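# Cleaning a wood-look floor under and around a table

I keep a small workroom for a firm called Parkden, and the floor there is the part I get asked questions about. It has the pattern of wooden planks, laid on the diagonal, with thin pale seams between them. Such a floor looks friendly in all weathers, but it shows every streak when the light falls flat on it. After two years of trying I have a method which I repeat every week, and I write it down here for people with a similar floor.

The whole thing takes me 36 minutes for a room of ordinary size, without moving any heavy furniture.

## What you need

- a soft broom or a vacuum cleaner with the brush head
- a flat mop with two washable covers
- two buckets, one for the cleaning water and one for rinsing
- a mild floor cleaner without wax
- a dry cotton cloth
- an old toothbrush

I use a neutral cleaner from Vendetti, but any cleaner will do if the bottle says it is suitable for sealed floors. Please do not use the soap for oiled wood. It leaves a film, and you will spend the next month taking it off again.

## Clear the surfaces first

Begin high and finish low. Take everything off the table and wipe it before you touch the floor, otherwise the crumbs will fall where you have already mopped. With a white tabletop I wipe along the length first and then once along the front edge, where fingers leave grey marks.

Then look at the open shelves and compartments in the furniture beside the table. If they are low, dust collects in them very quickly. Take the things out, wipe the bottom, and put the things back only when it is dry. I keep the contents of such compartments few, because every object inside is one more object to lift next week.

Chairs go out of the room. The table itself may stay if it has narrow feet like ours, as the mop passes easily on both sides.
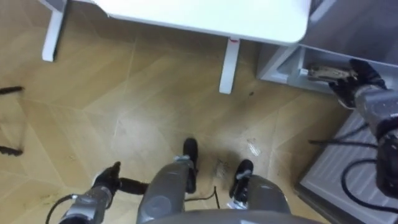 ## Sweep along the planks

Many people sweep from wall to wall. On a diagonal floor it is better to follow the direction of the planks, also when this feels strange at the beginning. The dirt lies in the seams, and a broom which crosses them only pushes it deeper.

Start in the corner farthest from the door. Go under the table in long strokes, then come back around each foot with the corner of the broom. With a vacuum cleaner, set the power to low so that the head glides – on the high setting it sticks to the floor and you pull harder than necessary.

## Mix the water

Put 10 ml of cleaner into one bucket with five litres of lukewarm water. Most people take too much. If you have very hard water, as we have here, go down to half of this amount.

Fill the second bucket with 300 ml of clear water only if you have a small mop and a small room. For a bigger room fill it halfway. This bucket is for rinsing the cover, and it should be changed when you cannot see the bottom any more.

## Mop in narrow strips

1. Wet the cover and wring it out well. It should be damp and must not drip.
2. Begin again at the far corner and work towards the door.
3. Move the mop along the planks in strips as wide as the mop itself, each one overlapping the last by a hand.
4. Rinse the cover after every third strip.
5. Under the table, lower the handle until it is nearly flat and push slowly. Do not knock against the table feet, as white paint chips easily.
6. Change to the second cover when you are halfway through the room.

Standing water is the only real danger for this kind of floor. If you see a puddle, dry it at once with the cotton cloth, and look twice at the seams.

## The seams

Pale seams become dark with time, mostly near the door. Dip the toothbrush in the cleaning water, shake it, and brush along the seam with short movements. Wipe after you with the cloth. I do one or two seams each week and leave the others for later, so it never becomes a big job.

Black lines from shoes go away with a white eraser of the kind used in school. A colleague at Grivau recommends tennis balls on a stick, which also works, but the eraser reaches better into corners.

## Check against the light

Let the floor dry with the window a little open. Then stand where the light makes a whitish shine on the planks and look along it from low down. Streaks are visible only from this side. If you find some, go over them with a cloth dampened in clear water, and then with a dry one.

When the streaks come back every week, there is probably old cleaner on the floor. Mop twice with clear water only and leave out the cleaner the next time as well.

Put the chairs back last, and check the felt pads under their feet before you do. I replace ours each July.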